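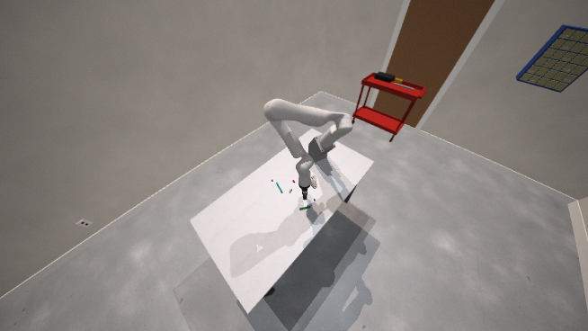

Marty wondered first whether the planner was seeing the table at all, so I am copying the log line here before the rest of the setup.

Planning scene: 1 collision object (table). Planning time limit 2 s.

Simulated arm, small items on the table top, planner called through Prelteo. Free-space moves are fine. The final straight descent to a grasp fails in 725 of 1753 runs, always with "start state in collision". How do I find the pair responsible?

Aduretti
Print the contact pairs at the failing start state. My guess is fingertip against table. If your table box is padded, the padding applies to the top face as well, and a low pre-grasp pose ends up inside it. Set padding to zero for the table only and allow finger–table contact during the descent. Leave the wrist link checked.

Murkdale
Had the same thing. Raised the time limit to 200 s and it still failed, so don't bother with that.

Marty
Also check that the joint state is current when you call the planner. A stale one gives the same message.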